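Report the Corrections: An Argument About Hand-Held Demonstration
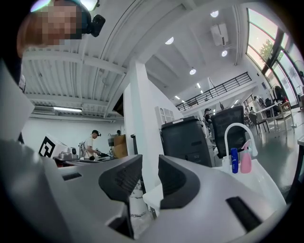
Volume 3, Issue 2 — page 17

The case for collecting manipulation data with hand-held grippers has largely been won. A person holds the tool, performs the task, and the recording is used to train a policy that may later run on a robot arm. The method is cheap, it travels well, and it lets laboratories gather examples in ordinary rooms with sinks, office chairs and daylight from tall windows. This journal has published several favorable studies of it. I have signed my name to two of them, and I do not withdraw that support. My concern is with the way the results are reported.

Most papers in this area state the number of demonstrations collected and the success rate of the trained policy. Few state how many recordings were discarded, and fewer still say what was wrong with them. The reader is left to assume that the discarded material was of no interest. I believe this assumption is mistaken and that the field should stop making it.

The Skevis study, circulated in draft last January, is the clearest evidence available to me. Its authors, led by Valentina Salinas, collected 2,482 demonstrations of household tasks near a sink and on a workbench. They removed 572 before training, following the usual practice: any recording in which the person hesitated, regrasped the object or approached it a second time was treated as a flaw. The resulting policy performed well when the first grasp was good. When the first grasp was poor, it tended to close its fingers on nothing and continue with the task as if it were holding something.

Salinas and her colleagues then restored 200 of the discarded recordings, all of them showing a failed grasp followed by a successful one. The new policy was somewhat slower. It also recovered from its own mistakes far more often, including on objects that had not been part of the collection. The draft presents this as a secondary finding and gives it a single table near the end. In my judgment it is the main result of the paper.

There is a reasonable objection. Ginevra Fontana, writing in reply to the draft, argued that recovery data is hard to define and that two annotators will often disagree about whether a pause is a correction or merely a pause. She is right about the difficulty. Her own group's work on the Pakzad collection shows how much the labels can vary when the instructions are brief. She adds that a policy trained on too many hesitant demonstrations will learn to hesitate, and anyone who has watched such a policy hover over a cup will grant the point.

Yet the difficulty of drawing a line is a poor argument for leaving it out of the paper. Every group that cleans its data has already drawn one. Someone sat down with the recordings and decided which to keep. The rule used in that decision has a direct effect on what the policy can do, and under present habits it is seldom written down. Two laboratories may report the same task, the same tool and the same training code, and differ only in a filter that neither describes. We then publish the gap between their results as a difference in method.

I would ask for modest changes. Authors should state the rule by which recordings were removed, in enough detail for another group to apply it. They should release the removed recordings wherever consent and storage allow — or, where they do not, a written account of the main reasons for removal. Finally, evaluation should include trials that begin from a bad grasp. The Clorkum benchmark already permits this through an optional setting, which very few entrants use. The maintainers of Jondus have discussed a similar setting and should adopt it.

These requests will cost something. Storage is a real expense for small groups, and reviewers will need time to read one more section. Some success rates will fall once the trials become harder, and students whose work depends on those rates will feel it first. Editors should say plainly that a lower figure on a harder test is acceptable, and should referee accordingly. I have asked that the author guidelines of this journal be amended before the next call for papers, and comments from readers may be sent to the editorial office in the usual manner.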